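Notes, Flustel LP breakfast, 5/24/26

Slot is short. Skip the bio, they have it.

Open w/ the question everybody asks at the coffee table: why raise a bigger fund when the first one was small and did fine? Pause. Let them grumble.

Fund I: $155M. Fund II: $181M. Not a huge jump. Say that twice, people in the back still think we doubled.

Where the money went
- mostly seed and A, payments and logistics software
- a little hardware (Stoddale), we'd do that one again, smaller check
- 2 deals outside the US, both came through co-investors

Trodton story. Keep it SHORT. We passed at seed, came in at the A, paid for it. Board seat was worth the price. Don't give the valuation, lawyers have asked twice now. If pushed: "it's in the quarterly letter."

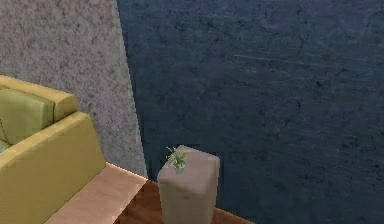
Reserves. This is the part the pension people care abuot, so slow down. We hold back close to half of each fund for follow-ons. Fund I we held less and got squeezed out of the Sugiyama B round. Own it. Don't blame the timing.

Then pacing. 164 first meetings since November, 2 term sheets. Someone will say that's low. Answer: same ratio as last year, and one of the two is signed. The other is still in diligence, no name, no sector.

Fees - only if asked. Same as before. Recycling terms changed a bit, page 4 of the handout. (check the handout is the NEW one)

Likely questions
Exits? One sale, partial. No IPO talk.
Why not go later stage? Check size. Team size. We'd be competing with people who have ten times our money.
AI? Yes, some, mostly inside companies we alredy own. Move on.
Secondary sales? Looked at it for Fund I, decided to wait a year.

Close with the dates for the annual meeting and capital call schedule. Next call is smaller than the last one, they'll like that. Thank Sugiyama for the room. Leave time for eggs.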